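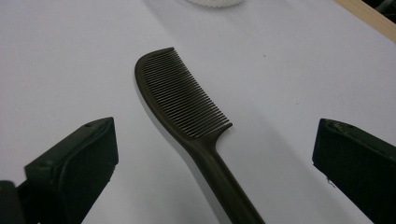

The Comb Goes in the Basket

Elfriede Fuchs owns one comb at a time. Dark brown plastic, fine teeth, long handle, curved back. When it breaks she buys another dark brown one. Been like that for forty years, she says, and the drawer by her bathroom sink is the tidiest drawer I've ever opened in someone else's house.

I'd gone to Orkum to write about hairbrushes. Bristle, boar, bamboo, the expensive ones. Elfriede cut hair there until she retired, second chair from the window at a salon called Veltusetti, and she wasn't interested. Brushes are for dogs and for people with time. Wanted to talk about combs, and then about where combs go when you're done with them.

Where do they go? Mine goes on the edge of the sink. Then behind the sink. Then the floor, then a coat pocket. In September I found one in the glove box with half a granola bar.

"You have no place for it," Elfriede said. "So it has no place."

Her rule is a basket. Small, see-through, open top, holes in the sides. One for the comb and the clips, one for everything that isn't the comb and the clips. Holes so that a damp comb can dry. See-through so you don't dig. She likes a handle as well, you can carry the whole business to wherever the good light is, which in her house is the kitchen table at 10 in the morning.

Dörte Voß took over the second chair and still has the baskets. She keeps hers on a shelf under the mirror, and goes through them at closing with a damp cloth over her shoulder. Empties the lot onto the counter. Wipes the basket. Looks at each comb against the light, teeth up, and anything with a bent tooth gets tossed. A bent tooth snags, a snag hurts, and the customer doesnt come back.

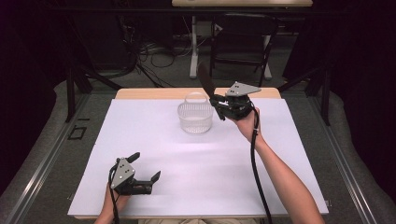

Empty it first, is Dörte's advice, and start with a clear white surface. A dark comb shows up on white. So do the hairs, the lint, the bobby pin you blamed your sister for. Set the basket down with nothing in it and put back only what you used this week. Most people put back a comb and two hair ties. The rest they just sort of look at.

I tried it at home. Kitchen table, old white shelf board on top, everything out of the bathroom. Three combs I knew about and four I didnt. A wide-tooth one from a hotel. Half a pocket comb, the wrong half. Kept one, the brown one with the long handle, it sits well in the hand and the fine end gets a part straight on the second try.

Washing. Warm water, drop of dish soap, old toothbrush run along the teeth and not across them. Ten minutes in the bowl if it's bad. Mine was bad. Not boiling water, Elfriede was firm there, the teeth go wavy and then you've got a souvenir. Shake it, lay it flat on a towel, turn it over once.

Baskets are cheap, any housewares aisle. Drindorska, the shop across from the ferry stop, had a stack by the register, and I bought two and left one on the bus. Get one shorter than the comb. The handle should stick out so you can grab it half asleep. Thats the whole trick with the size, a deep basket swallows things and you're back to digging.

Elfriede's other baskets, since I asked: clothespins, seed packets, batteries, one for the mail she hasn't opened. The mail one was pretty full.

She walked me to the door and stopped at the hall mirror to fix her part. Comb out, comb through, comb back in the basket. Then she asked where mine was. In my coat, I said.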